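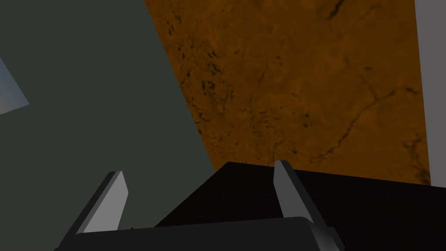 Quiénes somos

Clolton es un taller pequeño que prueba robots para tareas corrientes. Recoger una mesa, meter cajas en una estantería, vaciar un lavavajillas, reponer una línea de montaje. No fabricamos robots. No los vendemos. Nos los traen, o nos traen el programa que los mueve, y nosotros decimos si hace la faena o no la hace.

La pregunta que nos hace todo el mundo: ¿pueden ya las máquinas con las tareas de casa? Respuesta corta, algunas, a ratos, con alguien cerca. La larga está más abajo.

Qué hacemos

Tres cosas, por orden de horas que nos comen.

Pruebas en simulación. Antes de arriesgar un brazo de verdad montamos la tarea en el ordenador. Pinza de dos dedos, un bloque oscuro delante, una superficie naranja veteada detrás, superficies lisas. Feo, sí. Pero ahí se repite mil veces sin romper un plato. Cambiamos texturas a propósito: vetas, manchas, grises planos, colores que no pondría nadie en su cocina. Un programa que solo sabe trabajar sobre mesa blanca no sabe trabajar.

Pruebas en banco. Lo mismo, con objetos reales. Tazas, trapos, tornillería, cajas de cartón ya usadas (las nuevas engañan, están demasiado rectas). Cada tarea se repite 60 veces, siempre 60, aunque a la décima se vea venir el resultado. Se apunta todo, también lo que falla por culpa nuestra.

Informes. Cortos. En castellano normal, con la hoja de datos detras para quien la quiera. Si algo no funciona lo ponemos en la primera línea y no en la página doce.

De dónde venimos

Empezamos con un encargo de almacén. Un cliente quería saber si una máquina podía pasar piezas de una bandeja a otra sin parar el turno. Dijimos que sí demasiado pronto. En banco iba bien, en la nave no: otra luz, bandejas con golpes, gente pasando por medio. Devolvimos una parte del dinero y reescribimos el método entero. De aquello salió lo que hoy llamamos Ploro, nuestra lista de tareas de casa y de taller.

Ploro tiene ahora 313 tareas. Unas facilísimas (empujar una caja hasta una marca). Otras que no ha terminado ninguna máquina que haya pasado por aquí, como doblar una sábana bajera. Se revisa cada julio: se quitan las que ya no dicen nada, entran las que piden los clientes.

Entonces, ¿pueden o no?

Lo que vemos nosotros, en nuestro taller. Otros verán otra cosa.

Coger y dejar objetos rígidos: bastante bien. Cajas, bloques, botes. Si la pieza tiene caras planas y la pinza llega con los dos dedos sin chocar con nada, sale casi siempre. El lío empieza cuando la pieza está pegada a otra, o muy al borde, o es del mismo color que lo que tiene debajo.

Cosas oscuras: peor de lo que se piensa. Un objeto negro y sin textura da muy poca información a una cámara. Dónde acaba la cara de arriba, dónde empieza el lateral - para una persona es trivial, para el programa no tanto. Por eso hay bloques negros en nuestras pruebas, y seguirá habiéndolos.

Cajones y puertas: depende del tirador. Con tirador grande, vale. Con uñero, casi nada.

Ropa: no. Toallas pequeñas sí, con paciencia. Una camisa, todavia no.

Fregar y limpiar: pasar un trapo por una superficie, sí. Saber si ha quedado limpia es otra historia. La mayoría de los sistemas que probamos hacen el gesto y se van.

Cocina: poca cosa. Remover, verter cantidades grandes, llevar un bote de un lado a otro. Pelar, cortar algo blando, romper un huevo: lo hemos probado, hubo que fregar el suelo.

Taller: mejor que la casa. Las piezas son siempre las mismas, llegan casi siempre por el mismo sitio y se puede cambiar la mesa para que la máquina lo tenga fácil. En una casa no vas a cambiar la encimera por un robot. O no deberías.

Sobre la velocidad, que sale siempre en las reuniones: lentos. Una persona recoge una mesa mientras la máquina está pensando por qué lado entra al vaso. Esto mejora cada año, pero si alguien te enseña un vídeo pregunta si va acelerado.

Cómo trabajamos

El cliente elige tareas de Ploro o trae la suya. La montamos primero en simulación y, si pasa un mínimo, en banco. El mínimo se pacta antes, por escrito. No se cambia luego porque haya salido mal.

No ayudamos a la máquina con la mano. Si hay que intervenir, se anota como intervención y el intento no cuenta como bueno.

El cliente puede venir a mirar. Casi todos vienen el primer día y después ya no, porque es aburrido. Intento, resetear, intento, resetear.

Guardamos los datos de cada prueba y se los damos completos. Lo que hagan después con ellos es asunto suyo, pero si publican el resultado pedimos que publiquen también los fallos.

Con quién trabajamos

Shearer nos trae tareas de almacén y de embalaje desde el principio. Son exigentes y pagan a tiempo. Plullberg está con temas de hogar, sobre todo cocina y cuidado de personas mayores, donde vamos con mucho más cuidado y mucho más despacio. Hay también encargos sueltos: un fabricante de muebles, dos escuelas de formación profesional, un hotel que quería saber si podía automatizar las camas (no).

A las escuelas les hacemos precio. Preguntad.

Tarifas

La prueba básica cuesta 2399 euros. Incluye una tarea, simulación y banco, informe y una llamada para discutirlo. Las tareas propias se presupuestan aparte, hay que construirlas y eso lleva su tiempo. Transporte del equipo no incluido.

Lo que no hacemos

No certificamos seguridad. Para eso hay laboratorios acreditados, os podemos orientar.

No hacemos vídeos promocionales. Nos lo piden mucho.

No decimos cuántos puestos de trabajo ahorra una máquina. No lo sabemos, y desconfiamos un poco de quien lo calcula con dos decimales.

No probamos con personas dentro del alcance del brazo.

Contacto

Por el formulario de la web, mejor que por teléfono - en el taller no se oye. Decid qué tarea, qué máquina y para cuándo. Si mandáis fotos del sitio donde va a trabajar, ganamos una semana. Sin ordenar antes, por favor, que luego la realidad es otra.

Página actualizada el 1 de febrero de 2023. Falta añadir la parte de prácticas para estudiantes, la colgamos en cuanto podamos.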